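Does Narrowing What Counts as a Demonstration Help a Small Imitation Policy?
Project report, Robotics Option, Beaulieu Technical College
Pavithra Chacko, Tanner Morin, Asif Naqvi
Supervisor: Harpreet Lemieux
18 May 2023

1. Background

Our project started from a problem the group before us left in their notes. They had trained a policy on a set of teleoperated demonstrations for moving toy food around a play kitchen, and the arm often stopped short of the item or hovered over it. Their guess was that the demonstrations were too different from one another. Each operator had their own way of approaching, and some paused a lot in mid-air while they worked out the next move.

We wanted to check that guess. Our question was whether a policy trained on a smaller, tidier set of demonstrations would do better than one trained on everything we collected.

2. Setup

The arm is driven with a hand controller. Commands and joint positions are saved by a logging program called Tindine, which Sheldon Kennedy wrote last year and which we changed only slightly. We added a key for marking an episode as abandoned, so that the operator didn't have to remember the number and write it down.

The task was always the same: pick up a named toy food item and move it between the sink and the pot, in either direction. The start positions of the items were changed by hand between episodes. We did not change the lighting or the position of the kitchen.

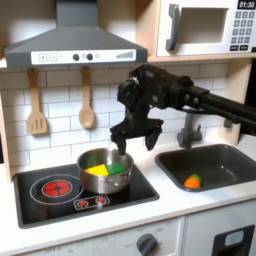
Why use toy food instead of plain blocks?
Toy food comes in awkward shapes, so the policy has to deal with different grasp angles. Blocks of one size can nearly all be picked up the same way, and a policy can score well on them without learning much about where to put the fingers.

3. Collecting the demonstrations

Collection took most of March. Three of us drove the arm and took turns, changing over when somebody got tired. We recorded 121 episodes that were not abandoned. Tanner drove the most, as he had the most free time in his timetable, and this turned out to matter later.

After that we wrote the rules for the tidy set. An episode was kept if the gripper went to the item without stopping for more than 2 seconds, if the first grasp held, and if the item was let go inside the pot or the sink and not dropped from above the rim. Pavithra and Asif went through the recordings separately and then compared their lists. Where they disagreed, the episode was left out. This gave a tidy set of 46.

We had expected to keep more. Most of the rejected episodes failed the pause rule. Quite a few of those were perfectly good grasps with a slow start, and looking back the rule was probably too strict.

4. Training and testing

We trained two policies with the same network, the same settings and the same number of training steps. One used the full set and the other used the tidy set. Training was done on the shared machine at the Drillmont campus, which meant waiting in the queue overnight both times.

Each policy was then given 40 trials. The start positions were drawn up beforehand on a sheet and both policies used the same sheet. A trial was a success if the right item ended up in the right place with no help from us. Harpreet asked that the person scoring should not know which policy was running, so Asif started the runs and Pavithra scored them.

5. Results

The tidy policy succeeded more often, but the gap was small and we would not claim much from it. The clearer difference was in how the two policies failed. The full-set policy hovered, much as the earlier group described. The tidy policy hardly ever hovered - it went straight down, and when it was wrong it closed on nothing and carried on as if it had the item.

Neither policy was good at items lying against the wall of the sink. There were few demonstrations of that in either set.

6. Problems with the method

The two sets differ in size as well as tidiness, so we can't fully separate the two. A fairer test would add a third policy trained on a random set the same size as the tidy one. We planned this but ran out of queue time.

The tidy set is also mostly Tanner's driving. It may be that the policy did better from having one main operator, and the rules had little to do with it. Our records do list the operator for every episode, so this could be checked without collecting anything new.

Two trials had to be repeated when the controller lost its connection. Both are marked on the score sheet.

7. Next steps

The next group should run the random-set comparison first. We would also loosen the pause rule and add demonstrations of recovering from a missed grasp, as neither of our policies ever tried again after a miss. The recordings, the score sheet and both lists of kept episodes are on the project drive in the folder named Cludbridge.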